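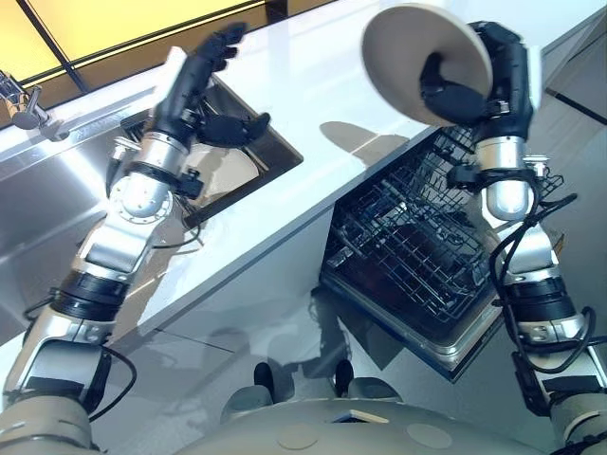 A robotic hand held open above a stainless steel kitchen sink.

The Waiting List

My mother has been on the waiting list at Pretden for so long that she now speaks of it the way other women speak of a college they turned down. She put down her deposit in February of 2000, when she was in excellent health and mostly wanted to annoy my aunt, who had put down hers the month before. My aunt has since moved to Arizona. My mother has stayed in her split-level in Gredton, rising through the ranks.

She is currently 16th for a one-bedroom with a balcony. She was 16th last year, too. When I called to ask how a person could hold still on a list of people whose average age is over eighty, I was told that some applicants "pause" and then "resume," and that when they resume they go back in where they were. So the list has a sort of ghost population, paused and hovering, any of whom may come back from Florida at a moment's notice and cut in front of my mother.

Pretden has 184 independent living apartments, on a hill with a pond at the bottom. Every retirement community I visited this winter had a pond. I began to suspect there was a state requirement. Admasu House, on the other side of Gredton, has a pond with a fountain in it, and the fountain is lit at night in a shade the brochure calls champagne. Dradow, 20 minutes out by the interstate, has what I would call a drainage feature, with a bench.

I went to see all three because my mother had slipped on her back steps in the fall and had announced, from the emergency room, that she was perfectly fine and that it might be time. The ankle healed. The announcement has been withdrawn and reissued several times since.

If you haven't taken a tour of this kind, you should know that it goes the way a tour of a small private college goes, down to the person walking backward. There is a dining room with cloth napkins. There is a library with a jigsaw puzzle in progress, and you're discouraged from touching it by looks. At Admasu House I was shown a woodshop so clean I asked whether it had opened yet. It had opened in 2012. "We have a lot of interest in it," said the marketing director.

Then you sit down in a little office and somebody slides a folder across the desk, and the college comparison holds up there as well. 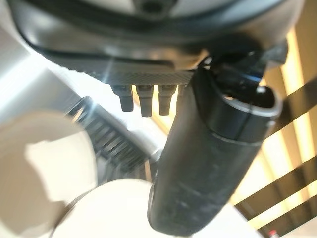

What's in the Folder

The folder contains a contract that comes in types, usually A, B and C, and the types are explained with a chart. Type A costs a great deal up front and less later. Type C costs less up front and a great deal later. Type B is for people who would like to be worried at both ends. You are being asked to bet on your own decline, and the house has a team of actuaries, and you have a daughter with a yellow legal pad.

My mother, a retired bookkeeper, read all three contracts in a single evening with a ruler under each line. She liked Dradow's best. It was the shortest, and the fees were on page one. She also found, on page 31 of another one I've promised not to identify, a clause charging $2000 for "restoration of unit" if a resident painted any wall a color not on the approved list. The approved list was attached. It had four colors on it and she said three of them were the same.

Nobody on any tour raised the subject of the kitchens, so she did. She wants to know what the counters are like and how deep the sink is. She has cooked for herself for nine years, since my father died, and before that she cooked for five of us, and she doesn't plan to be led down to a dining room at 4:45 to choose between the cod and the other cod. All three places require a meal plan anyway. At Pretden you can take the smallest one, which is lunch, and unused lunches expire at the end of the month.

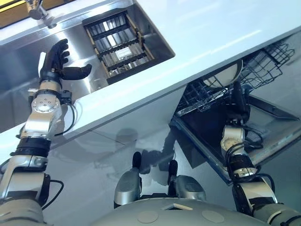
She has already worked out that a person could use up the expiring lunches by inviting people, and has begun drawing up a list of the friends she would have in, and in what order, and who would have to be asked on the same day as whom so that neither would find out she'd been second. I pointed out that she hadn't been offered an apartment. She said that was no reason to be disorganized.

What I had expected to feel, on all those tours, was gloom. I felt some. There's a hallway in every one of these places, usually past the mailboxes, where the carpet changes and the tour speeds up. At Dradow they slowed down for it, to their credit, and let me look into the nursing wing, where a man was asleep in front of a cooking program and an aide was buttering somebody's toast right out to the corners. I thought about that toast the whole drive home.

But mostly I was struck by how busy everyone was. Pretden's residents run their own newsletter, a thrift shop and a feud over the thermostat in the pool room. There's a sign-up sheet for the sign-up sheets. My mother took one look at the bulletin board, where two notices for the same bridge game had been posted with different starting times, and got the expression she used to get when one of us brought home a bad report card.

Pretden called last week. A one-bedroom had come up, no balcony, facing the parking lot, in Unit 1024, and she had ten days to decide. She asked whether taking it would mean losing her place on the balcony list. It wouldn't, they said. She could move in and remain 16th.

She's thinking it over. In the meantime she has asked them to measure the sink.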